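How to Set Up the Getness Task Board for a Two-Arm Robot

By Kiri Halliday
Updated 2018-10-22

This guide covers setting up the Getness board with a pair of arms and hands, teaching the first few moves, and running a full set. It assumes your arms are already bolted down, powered and talking to the Tullavance controller. If they are not, do the controller guide first.

The board is white, the loose parts are blue, and everything sits on a dark table with a black curtain behind it.
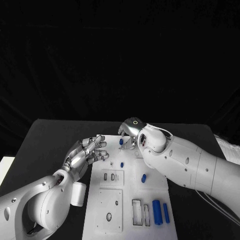
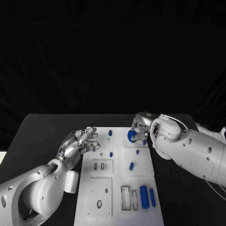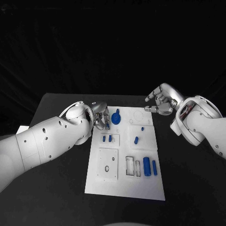 What comes with the kit

The Getness kit has the board, the fixture plates, a bag of blue parts and a printed sheet that shows where each part starts. You also get a license card for Kingi, the program that records and plays back moves. The kit does not include arms, hands, a table or a curtain. Any flat table will do if it doesn't wobble.

Keep the sheet. The starting layout is not stored in Kingi, and you will want it when parts end up in the wrong place after a bad run.

Step 1. Place the board

Put the board on the table between the two arms with the slots for the big cylinders nearest you. Both hands should be able to reach the far edge without the arms going fully straight. If one arm has to stretch, slide the board toward you and try again.

When you are happy with the spot, tape the near corners first, then the far ones. Mark the outline on the table with a paint pen. You will bump the board sooner or later and the outline saves you from teaching everything again.

Step 2. Check the light

Turn on the lights you will use for every run and leave them alone. Glare on the white surface is the most common cause of missed parts. Open the camera view in Kingi and look for spots where the edge of a slot washes out. Move the lamp, not the board.

Step 3. Run the reach check

In Kingi, open Setup and choose Reach. The program moves each hand in turn to 14 points above the board at low speed. Keep one hand on the stop button. If a point shows red, the arm can't get there cleanly. One red point near a corner can be ignored. With 2 or more, go back to Step 1.

Watch the cables while this runs. A cable that looks fine at rest can pull tight when the wrist turns. Leave a loop of slack at the wrist and check it again after every change to the mount.

Step 4. Teach the first pick

Start with a small peg. They are light, and a dropped one does no harm.

Move the hand over the peg in Guide mode and save the point as "above." Lower the hand until the fingers are on both sides of the peg and save that as "grip." Close the fingers slowly and stop as soon as the peg no longer turns when you nudge it. The default force is set at 4 on the slider, and for the small pegs I leave it there. The thick cylinders need more.

Save, open the hand, and play the move back at low speed.

Step 5. Teach the place

Placing takes longer than picking. Save a point straight above the hole, then a second one with the tip of the peg just inside it. Let Kingi do the last part with Soft Push turned on. If the peg catches on the rim, fix the upper point first. Most of the time the hand is coming in at a slant.

Step 6. Bring in the second arm

Teach each arm alone before you run them together. Then set a keep-out zone over the middle of the board so that only one hand can enter it at a time. It slows the run down, and you can shrink the zone later.

Step 7. Run the set

Reset all the parts to match the sheet and press Run Set. Kingi logs every pick and place with a pass or a fail. Our first full set had 13 fails, nearly all on the slots. Shayne Kerslake retaught the upper points that afternoon and the next set was much better.

Is it worth buying?

For a lab or a class that already owns arms, yes. The parts hold up well and the layout gives you easy jobs and hard ones on the same board. The weak spot is the manual, which skips the keep-out zone completely. Spare pegs are sold through Cirkuvau, and our order from July took longer than promised, so get an extra bag with the kit.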